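Harska household waste diary, readme

654 entries, one per kitchen bin emptied, weighed and sorted by hand. Collected by Vlasta Halás in Prosasbridge, finished in March. Typos in the notes column are orignal, leave them.

Weights in grams. Blank means not weighed, zero means zero. Anything over 1000 g was weighed in two goes and added up. 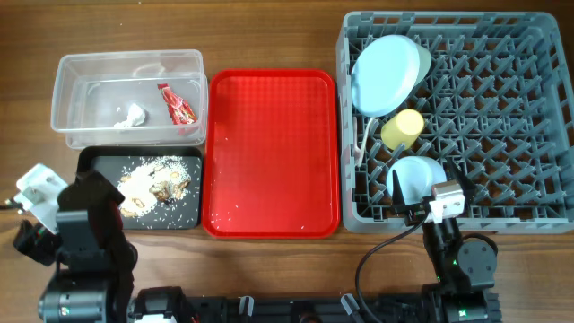
Columns

house: code, 1 to 5
kind: food, paper, wrapper, other
grams: whole numbers
notes: free text, messy

Known problems

House 4 stopped early. Tissues went under paper at first, then other, not fixed yet. Ask Ailbhe Quinlan before merging with the Starnell file, diffrent codes.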